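Sidach: photos and notes from taking old desktop PCs apart

README, please read before you unzip anything

Hello! This folder is what I've got to show for a long winter of opening up second-hand office computers. It started as a pile of notes on my phone, then became a spreadsheet, and then a friend asked for a copy and I realised that half of it made sense only to me. So I've tidied it up, given it a name (Sidach, which was the label on the shelf where the first batch sat) and written down how it all fits together.

The short version: 153 desktop towers, 1000 photos, one spreadsheet and a folder of typed-up notes. The towers were mostly bought as job lots through Rostora, with a smaller batch from Solberg when they cleared out an office. Everything in here is about the insides: what's fitted, how it's held in, what order it comes out in and what gets in your way.

What's in the folder

photos/ has all the pictures, one subfolder per machine. The subfolders are numbered in the order I opened the machines, so don't read anything into the numbers.

parts.csv is the main spreadsheet. One row per machine.

notes/ is plain text, one file per machine, typed up the same evening if I was being good and the following Monday if I wasn't.

odd/ is for things I couldn't place. Loose screws, a bracket that fits nothing I own, that sort of thing.

You'll see that the numbering goes up to 164. Eleven numbers are missing because those machines were too bent or too rusty to be worth recording, and I didn't fancy renumbering everything after them. Sorry if that trips up a script!

How I work through a machine

Pretty much the same way every time. Unplugged, everything out of the back, then I hold the power button in for a few seconds. Tower on its side, side panel off. I do like a machine that opens without a screwdriver, and a lot of the office ones do, with a latch or a lever you can find by feel once you've done a couple.

Then I stop and look, which took me ages to learn. I used to dive straight in for the memory and end up unplugging things in a daft order. Now I write down where the big lumps are before I touch anything: power supply, drives, cards, heatsink, any plastic ducting. After that I follow each cable from one end to the other. If two cables are the same colour I put a bit of masking tape on one of them and write on it. 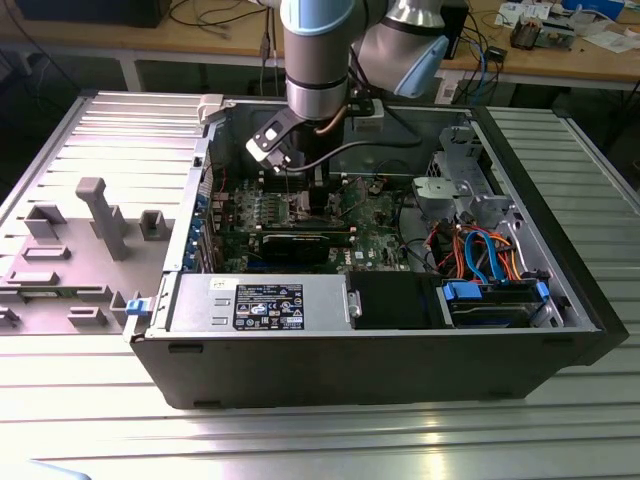
Plastic bits in a bright colour are usually your friends, by the way. On plenty of office machines the blue parts are the ones you're meant to handle, so a blue latch or a pair of blue rails on a hard drive is a good place to put your fingers first. I've still managed to snap a few by pulling when I should have squeezed. The notes say so where it happened, under "my fault".

My usual order is cables off the drives first, then the drives, then any cards, then the memory, then the power supply, with the board last if it's coming out at all. Graphics cards I take slowly. There's nearly always some little catch at the end of the slot, and it's always the end you can't see with the card in the way. If the card has a bracket at the back, that gets freed before I lift anything.

I never open the power supply itself. It comes out whole, gets its label copied down and goes in the box whole. Please do the same.

What the columns mean

number: the machine's number, matching its photo subfolder and its notes file.

maker: only filled in if I found a name somewhere on the case or the board. Blank means I didn't find one. I haven't guessed.

lid: how the side comes off. "latch", "lever", "thumbscrew", "screw" or "fight".

cards: what was in the slots, left as free text. Spelling varies, I'm afraid.

drives: how many, and how they're held. "rails" means plastic rails, "cage" means the whole cage lifts or swings out.

duct: yes or no, whether there's a plastic shroud or duct you have to deal with. I added this column late and went back over the photos to fill it in, so treat it as less solid than the others.

cables: free text again, mostly colours. I write what I see under my desk lamp, and I know that orange and red get muddled in places.

faff: my own score from 1 to 5 for how annoying the machine was. A 1 comes apart while the kettle boils. A 5 means I went for a walk. It's entirely personal and I was grumpier in January than I was later on, so please don't build anything serious on it.

Things that are wrong with it

It's very lopsided. These are nearly all office towers, so if you're after fancy gaming cases with lights and glass sides you'll be disappointed. Small flat desktops hardly feature either.

The photos are uneven too. Some machines got a proper set from lid on to bare case, and others got a couple of snaps and that was that. I was also slow to work out lighting, and shiny metal tabletops and shiny power supplies don't help. The early folders have some horrible glare in them.

Some towers had already lost parts before they reached me, and a missing drive or an empty slot in the spreadsheet only tells you what was there when I opened it. I had a long moan about this in the notes for the Solberg lot, which you can skip.

I've taken all the photos showing asset tags or people's names on stickers out of this copy. If you spot one I've missed, tell me and I'll pull it. No drive contents were read or copied for any of this, and there's nothing of the sort in here.

Using it

Help yourself for learning, teaching, repair groups, drawing diagrams, whatever you like. A mention of Sidach is nice. Please don't sell the photos on as they are.

If you fix something in parts.csv, send me the row and a word on how you know, and I'll merge it next time I sit down with it. The Zomine forum thread is the best place for that, since I lose emails. I'm also still after the name of the little grey clip in odd/, the one photographed next to the teaspoon. It came out of machine 5, or possibly fell out of my sleeve.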